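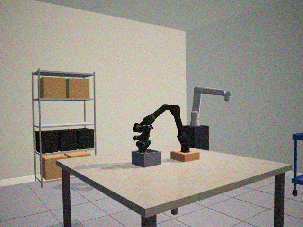
Azadeh Shojaei would like the planner to say why it rejected a grasp, in words, before it says anything else. Release 3 of Gedetach does this. Each rejected candidate now carries a reason code and a one-line text, and the log is written in the order the checks were run.

Gedetach
Grasp and withdrawal planner for bin work
Part of the Pamen tool set

Overview

Gedetach plans the part of a pick that takes place below the rim of a container: the approach, the closing of the fingers, and the way out again. It takes a model of the arm, a model of the hand and a model of the box, and returns a joint path with timing. It does not drive motors. The path is passed to whichever controller is in use, or to the simulator supplied with Pamen.

Most planners treat the hand as one solid shape with a margin round it. In an open-topped box with a small part on the floor, that margin often fills the space between the walls and no path is found. Gedetach checks each finger segment separately, with the finger joints free to move during the descent. A multi-fingered hand can therefore go in partly closed, open when there is room, and close on the part.

How a plan is made

The target pose comes from the perception module or is typed in by hand. Gedetach generates up to 132 grasp candidates for it and sorts them by clearance from the walls. Each candidate is checked for reach, then for finger contact, then for a withdrawal path. Withdrawal is planned before approach. Candidates with no way out are dropped early and cost little time.

The arm may come over the rim with a high elbow or a low one. The default setting is high, with the wrist pointing down steeply into the box. Low elbow paths are shorter but bring the forearm close to the near wall, and they are only tried if the first setting fails. The order can be reversed in the cell file.

Other fixed items in the cell, such as a second arm on its own pedestal, shelving or a cart, are entered as obstacles. A second arm may be entered as a parked shape or as a moving one. If it is moving, its path must be supplied with time stamps. Gedetach will wait for it or go round it, but will not replan it.

Simulation first

Every plan can be run in the simulator before it is sent out. The simulator uses the same collision shapes as the planner, so agreement between the two is not proof that the shapes are right. Check the box dimensions against the real box. Wall thickness is the value most often left at its default.

Contact is modelled with friction at the finger pads and along the inner walls. Soft parts and bags are not modelled. Cables are not modelled.

Rendered views are for people and are not used by the planner. Shadows and floor tiles can be turned off on slow machines.

What is supplied

Planner library and command line tool
Simulator with cell editor
Log viewer with the reason codes
Sample cells, including a two-arm room with shelving
Converter for cell files made with release 2

Release 2 cell files load only through the converter. Obstacle names are kept. Per-finger margins did not exist in release 2 and are filled in from the old single margin, which is usually too large. Reduce it one finger at a time and run the contact test after each change.

Reason codes

There are 73 codes. They are grouped by stage: reach, finger contact, withdrawal, timing. The text names the two shapes that came too close and gives the distance between them. If a candidate fails more than one check, only the first failure is recorded unless full logging is on. Full logging nearly doubles planning time and should be left off in normal use.

Codes are stable from this release onwards. Scripts that read the old free-text messages will need changing.

Perception

Gedetach has no camera support of its own. Part poses are read from Rizk, the Pamen perception module, or from any program that writes the same pose format. A pose may carry an uncertainty value for position and for rotation. Where one is given, it is added to the finger clearance for that pick only. Where none is given, the pose is taken as exact.

Known limits

Boxes with lids or flaps must be entered as fixed shapes in one position.
Curved walls are broken into flat pieces.
Only one part may be held at a time.
Hands with coupled finger joints need a coupling table, written by hand.
Changing the height of the base block under an arm clears all stored paths for that cell.

Licensing

Licences are sold per cell. A cell is one planner process, whatever number of arms it knows about. Simulation-only licences have no limit on processes and cannot export paths. Both are issued through Trumness, and so are renewals and moves to a new machine.

Documents

Cell file reference
Reason code list
Coupling table guide
Release 3 change notes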